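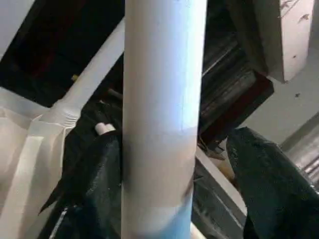

7/16/20

Day one of the long walk is done and my feet are the size of loaves, but what a day!! I left Prernoncombe before the bakery opened (tragic) and took the river path all the way up to Pritness, and I don't think I stopped grinning until the second stile. The hay was down in the big fields and the whole valley smelled of it. I'd been up here in March, when it was all mud and crows, and it could have been another country.

The climb after the mill was steeper than I remembered. I sang to get myself up it, badly, and a cow walked along the wall beside me for the whole second verse. Then the top, and wind, and the Runden stones all in a row with the sea behind them! I ate my cheese sandwich there and then ate tomorrow's too.

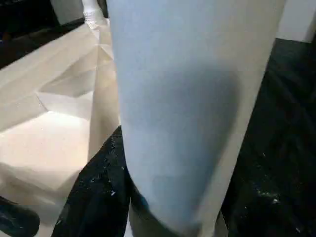
How high is the top? The marker stone says 2565 feet, and I felt every one of the last 40.

Coming down I saw a ring ouzel, my first ever, sitting on a post and cross with everybody. White bib and all. I stood so still my leg went to sleep. I've wanted to see one since I got my first bird book, and I nearly walked right past it fiddling with my bootlace.
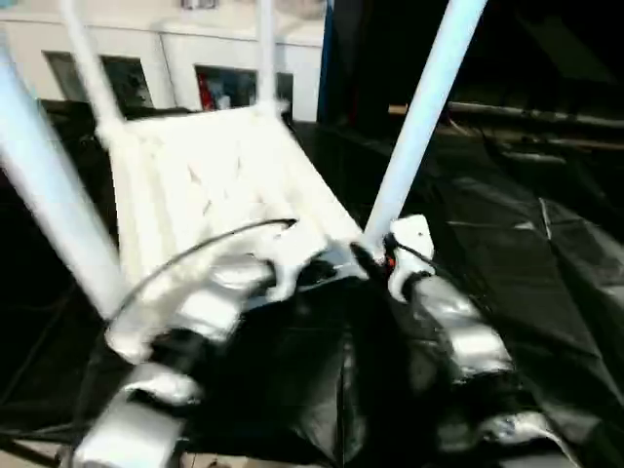
Page last changed: the same night, after supper

Supper was at Dağdelen, the little place by the bridge, and I want to write it down before I forget. Lentil soup with a big squeeze of lemon, flat bread straight from the oven, then eggplant so soft I ate it with a spoon. They brought me tea I hadn't ordered and then more tea. I was the only one in with a backpack and got asked about the walk from three different tables, which was lovely.

One blister, left heel, taped. Socks washed and hanging in the window. There are 70 miles to go and 5 days to do them in, and I'd start again tonight if my knees would let me.
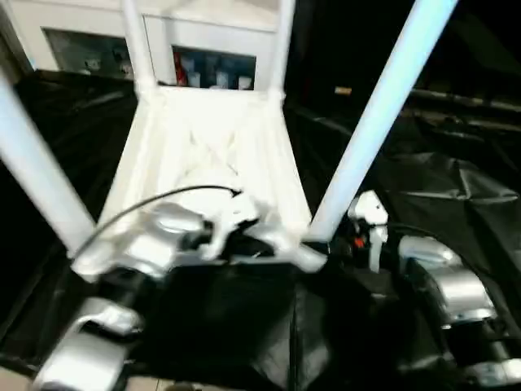

For tomorrow

Buy more cheese. Fill both bottles before the ridge. Look for the ouzel's cousins along the old wall, and leave early enough to get the high meadow with the dew still on it!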